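Brenville open house, December 2024

So I finally made it to the Rathnayake open house (up to 300 visitors, I heard, and it felt like it!). Svend Stougaard took our group around the packing hall, and I mostly wanted to see how they sort the bathroom stuff. Ghazala Magsi let me ask way too many questions about bins. Ribbed sides, shallow, easy to grab – I'd happily take a stack of them home for my closet! We had coffee at 11 and I went back for another look at the tables. 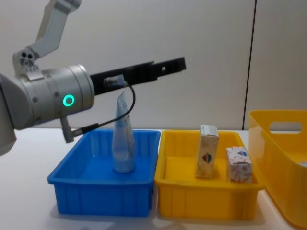 A tube standing on its cap in the blue bin, with the yellow one right beside it.

Parking was two bucks, by the way, so bring change.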